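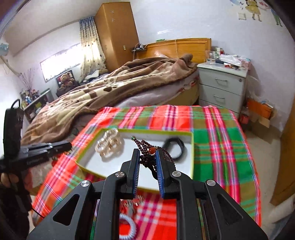 エプロン事業 中間報告(Vustari助成 担当者さま)
2022年8月4日

いつもお世話になっております。Holtosisの報告担当です。前回の報告書は表と箇条書きばかりで「読んでいて眠くなった」とのお返事をいただきましたので、今回は手紙のつもりで書きます。数字の表は別添の会計ファイルに全部入っています。こちらは、そこに出てこない話が中心です(長くなりそうなので、お茶でも淹れてからどうぞ)。

まず、生産のこと

春から夏にかけて、工房は思っていたよりずっと忙しくなりました。飲食店向けの厚手エプロンが主力なのは変わりませんが、レストランのチェーンGasturaさんから制服としての注文が入ったのが大きかったです。最初の打ち合わせに出てきたのはGastura側の購買のHendrik Wuytsさんで、こちらの見本を手に取るなりポケットの縫い目を力いっぱい引っ張りました。隣で見ていた私は心臓が止まるかと思いましたが、縫い目は無事でした。ポケットの角に補強を入れる縫い方は、去年の冬にShabnam Khattakさんがみんなに教えてくれたものです。あの地味な練習の日々がここで効きました!

注文は44着を超え、うちとしては過去最大の一括受注です。納品は2回に分けてもらいました。1回目はもう済んでいて、2回目は裁断が終わったところです。大口の注文が来たら喜ぶだけでいいと思っていたのですが、実際は糸の色が足りない、アイロン台が取り合いになる、箱がない、と毎日何かしら起きます。箱については近所の靴屋さんに分けてもらいました。見た目はばらばらですが、Wuytsさんからは特に何も言われていません。次はちゃんとした箱を買います。

一つ正直に書いておくと、1回目の納品は予定より5日遅れました。原因は生地です。帆布をお願いしている卸のKhosraviさんの倉庫で色番号の取り違えがあり、紺のはずがほとんど黒の生地が届きました。並べるとはっきり違うのに、単独で見ると紺に見えてしまう微妙な色で、私が受け取りのときに気づくべきでした。裁ち始めてからShabnamさんが窓際に持っていって「これ、違うよ」と言ったのです。交換には応じてもらえましたが、裁ってしまった分の代金は折半になりました。会計ファイルの「雑損」に入っているのがそれです。今は届いた生地をその場で窓際に持っていき、前の端切れと並べて確認しています。

人のこと

この助成をいただいた一番の目的は、この町に来て間もない女性たちが、きちんと給料の出る仕事に就けるようにすることでした。今、縫製の訓練を受けている人は11人です。申請書に書いた人数にはちょうど届きました。ただ、全員が同じペースで進んでいるわけではありません。直線縫いでつまずいている人もいれば、もう見本なしで肩紐の調整金具までつけられる人もいます。

春の時点では、訓練が終わったら一律に正規雇用の契約に移る計画でした。でも面談をしてみると、フルタイムで働きたい人はそれほど多くありませんでした。子どもの迎えがあったり、語学学校の授業が午後にあったり、事情はさまざまです。考えてみれば当たり前なのに、申請書を書いていたときの私は「雇用=フルタイム」と思い込んでいました。そこで午前だけの契約を新しく作りました。契約書の文面は、労務に詳しいIlse Verbekeさんに見てもらっています。社会保険の扱いが少しややこしく、雇い主の負担は単純に半分にはなりません。その差額を予算のどの項目から出すかは、最後の「お願い」のところで改めてご相談させてください。

辞めてしまった人もいます。理由は引っ越しと、もうひとりは仕事が合わなかったということでした。合わなかった、という話はもう少し詳しく聞きたかったのですが、本人があまり話したがらなかったので無理には聞いていません。面談の回数が少なかったかな、とは思っています。訓練の最初の月だけでも、短い面談をもっとこまめに入れるつもりです。

それから、うれしい報告をひとつ。訓練生の中から、夏の間に検品の責任者をやってみたいという人が出てきました。こちらから頼んだのではありません。朝礼のあとに自分から言いに来てくれました。検品はこれまで私とShabnamさんでやっていて、夜までかかることもあったので本当に助かります。責任者手当は秋の給与から付ける予定です。

売ること、これがむずかしい

工房の外に出ると、話は急に厳しくなります。ネット販売は正直、伸び悩んでいます。オンラインの担当はKobe Verstraeteさんで、写真を撮り直したり、説明文を短くしたり、いろいろ試してくれました。商品ページを見に来る人は増えたのに、買う人があまり増えません。Kobeさんの見立てでは送料が原因だそうです。エプロンは重いので、送料を足した画面で手が止まるのだろう、と。たしかに私も、自分で買い物するときはあの画面でよくやめます。

送料込みの値段に変える案も出ましたが、そうすると見た目の値段がかなり上がります。量販店のエプロンと比べられたら勝負になりません。かといって、つくり手の物語を前に出して売るのも、どこまでやっていいのか悩みます。前に一度、訓練生の経歴をくわしく紹介する文章を商品ページに載せたことがありました。本人の了承は取っていたのですが、載せてしばらくしてから「やっぱり消してほしい」と言われ、すぐに下げました。知らない人に自分の過去を読まれるのは、想像していたより気持ちが重かったそうです。それ以来、ページには丈夫さと洗いやすさ、直しながら使えることだけを書いています。売り文句としては地味ですけれど、私はこのままでいきたいです。

一方で、修理サービスは小さいながらも好調です。買ってくれたお客さんが紐の付け替えやポケットの直しを頼んでくれて、そのついでにもう一着買っていかれることがあります。料金は安く設定しすぎたかもしれません。Daithí Kinsellaさん(経営の相談に乗っていただいている方です)には「それは修理じゃなくて寄付だ」と笑われました。秋に値段を見直します。

お金のこと、ざっくりと

細かい数字は別添にゆずりますが、流れだけ書きます。収入はGasturaさんの注文のおかげで計画を上回りました。支出も上回りました。生地の値上がりと、先ほどの色違いの件と、工業用ミシンの修理代です。ミシンは中古で買ったもので、モーターの部品がもう作られておらず、探すのに苦労しました。見つかったときは工房で拍手が起きたくらいです!

手元の現金は、今のところ給与の支払いに困る水準ではありません。ただ、Gasturaさんの支払いは納品からかなり間が空く条件なので、大口が続くとかえって苦しくなる月が出てきそうです。Daithíさんからは、次の契約では前金を一部もらうように交渉しなさいと言われています。私は値段や支払いの交渉がとても苦手で(向こうが少し黙ると、すぐ自分から下げてしまいます)、その席にはIlseさんにも同席してもらうことにしました。

これから年末まで

まず、Gasturaさんへの2回目の納品をきちんと予定どおりに終えること。ここは絶対に遅らせません。そのあとは、これまで一種類だった形に、短い丈の腰巻き型を加えます。カフェで働く人から前々から要望があったもので、型紙はもうできています。生地を無駄なく取れるように、長い型の残り布から裁てる寸法にしました。試作品は何人かに仕事場で使ってもらっていて、紐が少し短いという声が多いので直しているところです。

12月は贈り物の時期なので、市の広場の冬の市に出店を申し込みました。結果待ちです。落ちた場合は工房を開けて直売をします。去年も工房でやりましたが、道案内の看板が小さすぎて、お客さんが隣の自転車屋さんに入っていってしまいました。今年は大きい看板にします。

語学の授業との連携も続けます。縫製の用語は学校の教科書に出てこないので、「返し縫い」や「縫い代」をどう教えるかは工房側の宿題になっています。訓練生のひとりが自分のノートに絵を描いて言葉をまとめていて、それがとてもわかりやすいので、本人に編集料を払って小冊子にできないか相談中です。印刷費は今年度の教材費に収まる見込みです。

お願い

ふたつあります。まず予算の組み替えです。研修用の外部講師費がかなり余りそうです。Shabnamさんが講師役をほとんど引き受けてくれたためで、その分は彼女の給与に上乗せしてあります。残りを、午前だけの契約にかかる社会保険の差額に回してもよいでしょうか。総額は変わりません。様式が必要でしたらお送りください。すぐ書きます。

もうひとつは、訪問のお誘いです。前回いらしたときはまだミシンの配置も決まっておらず、落ち着いてご覧いただけませんでした。午前中なら訓練生がそろっていますし、直線縫いの練習に混ざっていただくこともできます。前の担当の方は糸を三回絡ませて帰られました。駅からはバスより歩くほうが早いです。

最終報告は年明けに、今度は表もつけてお送りします。会計ファイルの「雑収入」の行に一か所、計算式が外れているところがあり、いま直していますので、そこだけ差し替え版をお待ちください。

Holtosis 報告担当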